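ok posting as we go, long one, mute me if you don't care about old computers

17 Apr 2023 – desktop teardown day. got a backlog of office towers from the Naledport branch and the shelf in the back is finally full so it's time

1/ how it goes for anyone new: side panel off, look for anything weird, memory out, drives out, cards out, then the processor, then the bare board goes in the board bin and the steel goes in the steel bin. everything useful gets a tag. boring and great

2/ first thing I look at when a cover comes off is always the capacitors. blue sleeves with silvery tops on this board, a whole diagonal row of them. you're looking for domed tops or brown crust at the base. takes ten seconds w/ a flashlight

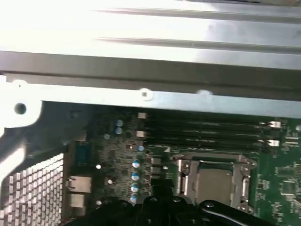 Rivon Hardware Reuse Team, Zotthorpe
3/ also check the grid heatsinks. those little square fins pack up with dust like you wouldn't beleive. soft paintbrush, short strokes, then canned air outdoors please. Chae-won Koo did it indoors in March and we were sneezing till lunch

4/ ports next. blue one, network jack, all that stuff along the back. bent shells are usually from someone shoving the tower against a wall with the cables still in. if the shell's bent we write it on the tag, we don't try to fix it at this stage

5/ if you do this at home – unplug it, then hold the power button down a few seconds, then start. and find a cup for the screws BEFORE you take any out. I use a muffin tin. best tool in the building

6/ lay the tower on its side. please. people try to do this with it standing up and then wonder why the drive landed on their foot

7/ power cables are the annoying part. yellow red orange black, the whole bundle coming out by the drive cage, plus the two blue SATA ones curling around. I unclip at the board end first and fold everything back over the cage so it's out of my way. hard drive is down in the corner on light blue plastic clips, squeeze both sides and slide

8/ drives go straight in the locked box. no exceptions, not even "it's just my cousins old one". Rosemarie Fröhlich has the key and the log sheet and she WILL ask you for the serial

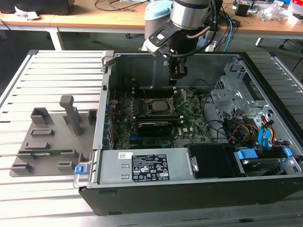

9/ Memory
all out before the processor. push the white latches outward at both ends and the stick pops up on its own, don't rock it. pair them up by label, bag the pairs together. mixed bags are how we ended up with the Drawer

10/ the Drawer is 13 sticks of who knows what. if you're bored on a weekend come test them lol

11/ this style of board has a bank of slots on each side of the socket, so go around twice. I've boxed one up with a stick still in it. not proud

12/ quick peek at a board with the slots above and below the socket all cleared. so much nicer to work on. lever is a thin wire thing, goes down and to the side, easy to catch a sleeve on. roll your sleeves up

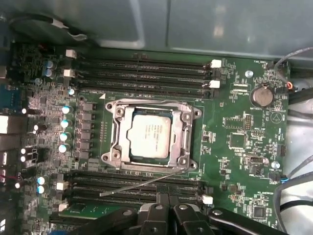

Do I have to clean the old thermal paste off before I drop off a processor?
Leave it on if you're not sure, we'd sooner wipe it here than have you scrub near the contacts. Just put the chip in something rigid, an egg carton cup works fine.

13/ ok back. coffee. Noh (the label printer, it has a name, don't ask) jammed again so tags are handwritten today. apologies to whoever has to read my 7s

14/ processors. for the load plate: lever down, out, then up, SLOW. the plate swings up after. lift the chip straight up by the edges. never slide it, never tip it, the pins in the socket are hair thin and a bent one means the board is scrap

15/ Xeon in this one, you can read it right on the lid, so it gets its own clamshell and its own tag. those move fast, the students building render boxes grab them

16/ coin battery comes out too, every single board, even the ones going to scrap. tape over it and into the battery tub. this board has BATTERY1 printed next to the holder so no excuses
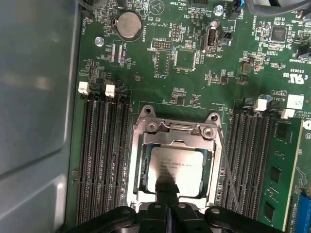 17/ Sorting and tags
green tag = tested, yellow = untested, red = parts only. write the date we opened it, not the date it came in. drop-offs are Thursday afternoons, side door, ring twice

18/ shelf goal was 14 towers through by dinner. we'll see. my back says no

19/ still need: small zip bags, anti static bags (used is fine), a magnetic tray that isnt a muffin tin. do NOT need: more VGA cables. we have so many VGA cables

20/ going back in, hands are gross, replies later tonight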